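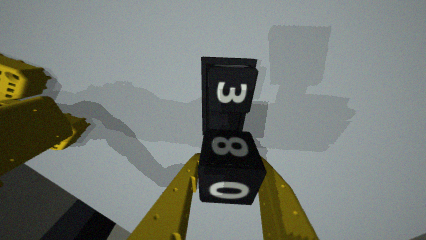
Our work at Imley on the block task is in its second month, and the set of examples has grown well. Every example is made in simulation. A person steers the yellow arm by hand controls, and we save what the wrist view and the room view show together with the movements. The blocks are black with white numerals, so a cube in the fingers may have its 0 and its 8 lying sideways while the 3 behind it stands upright. For the learning system this variety is useful, and we ask operators to keep it.
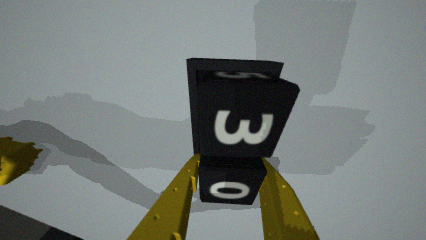 We now hold 400 accepted examples, and a further 139 wait for checking. The target we agreed with Hodberg is 1000. Checking goes slower than recording – one person looks at each example from start to end and marks the moment when the fingers close. If two blocks overlap in the wrist view, the checker must open the room view also before giving a mark. 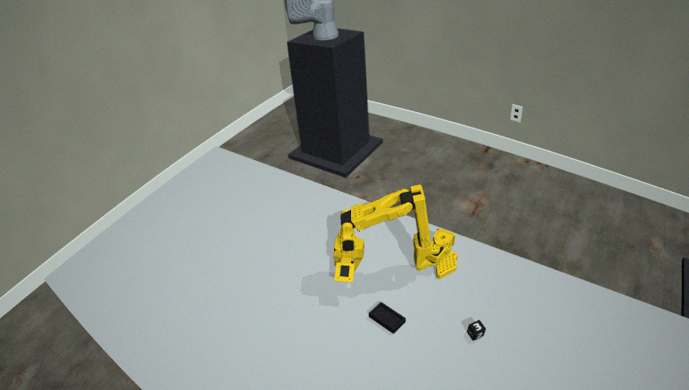 From November the start positions will be drawn by Zustalura, our small scheduling program, and no longer chosen by the operator. Van Loon will receive the first part of the set for a training run, and we will report the result in the next issue. Operators who wish to record in the evening can still write to the Imley office for a place.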